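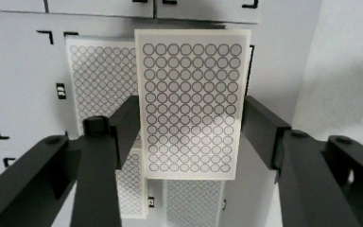
Simulación: la pinza sujeta una placa con círculos impresos.

Convocatoria de participantes para la jornada de puertas abiertas de Sistby

Sistby busca 18 personas para probar el puesto de manipulación de placas Telix durante su jornada de puertas abiertas de octubre. El puesto se maneja primero en simulación y después con el brazo real, en la nave de Fledent.

Qué se hará
Cada participante dirigirá una pinza de dos dedos para coger una placa, mantenerla vertical y dejarla en su soporte. Habrá una explicación inicial, un turno de práctica en pantalla y un turno con el equipo. Al terminar se rellena un cuestionario sobre los mandos. El público de la jornada podrá seguir los turnos desde la sala contigua.

A quién va dirigida
Mayores de edad, con o sin experiencia en robótica. Se reservan 13 plazas para personas que no hayan manejado nunca un brazo robótico. Hay que entender instrucciones en español y poder usar un mando con las dos manos. No puede participar el personal de Sistby ni el de Fledent.

Horario y lugar
Las sesiones duran 2 horas y se reparten entre la mañana (desde las 9:30) y la tarde (desde las 16:00). Nave Fledent, calle Rankin, puerta 214. Hay aparcamiento para bicicletas junto a la entrada. Se ruega calzado cerrado; las gafas de protección las ponemos nosotros.

Compensación
Se abona el transporte público presentando el billete y se ofrece almuerzo o merienda, según el turno. La participación no implica relación laboral.

Inscripción
Escriba a Delwyn Hoani, coordinación de visitas, mediante el formulario de contacto de esta web, con el asunto «Participantes Telix». Indique nombre, teléfono, turno preferido y si ha trabajado antes con robots. El plazo se cierra a finales de septiembre. Las personas seleccionadas recibirán un correo con la hora asignada; el resto pasará a la lista de reserva.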